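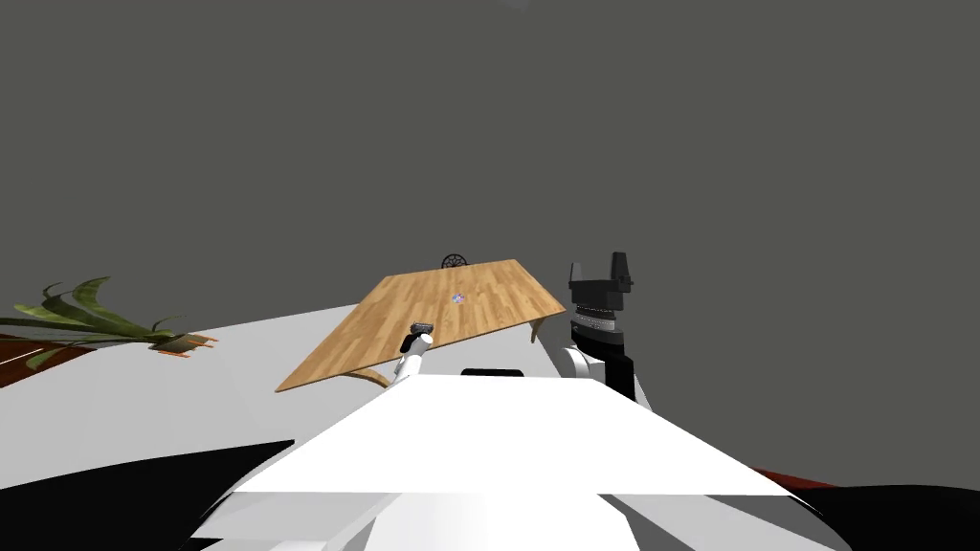 A plank-topped wooden table in a computer-rendered room.

Drenmont wants parents to stir a daily scoop of its new powder, Revora, into their toddler's yogurt. The company says the mix of fiber and live cultures will "support a calm tummy" in children from one to four. What it has not said, at least not in anything it has handed out so far, is how it knows.

The powder goes on sale in November, first in Brimham and then by mail. A box holds 34 single-serve packets. Parents who sign up for a monthly plan get a discount and a plastic spoon.

Edmund Pietrzak, who started Drenmont after working in pet food sales, says the idea came from his own kitchen, where his younger son had trouble with constipation for most of a winter. "We tried prunes, we tried everything," he said. "I thought, there has to be an easier way." His son is fine now, although he got better before the first batch of Revora was made.

The company's main piece of evidence is a survey. It mailed free packets to 2,020 families and got answers back from 1,147 of them. Most said they were "satisfied" or "very satisfied." That sounds good until you read the questions. One asked whether the child liked the taste. Another asked whether the packet was easy to open. A single question dealt with digestion, and it asked parents if they had "noticed a positive difference" without asking what the difference was or what else the child had been eating. There was no comparison group, and the families who never wrote back are left out of the results.

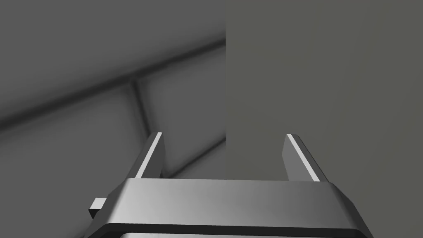

Drenmont also leans hard on the fact that Revora is packed at a plant in Dolan by automated equipment, and its sales sheet gives a full page to cleanliness. Clean packing matters, of course. But polish proves very little about what goes into a packet - the gripper in the rendering has a smooth, brushed silver-gray top with a bright highlight across the middle, and a finish like that says nothing about whether a fiber blend helps a two-year-old. The sheet lists no count of live cultures at the end of shelf life, a number that buyers of this kind of product might reasonably expect.

Ward Dijkstra, a children's dietitian in Brimham, has read the sheet twice and is not impressed. "Give them pears, beans, oatmeal and water," he said. "If that doesn't work, see the doctor. I don't know where a packet fits into that." He would also like to know how much fiber a small child gets if two parents each add a scoop on the same morning.

Pietrzak said a proper trial is "on the list" once the company reaches 2,000 subscribers. He would not say who would run it or whether the results would be published. Orders open at 9 a.m. on launch day.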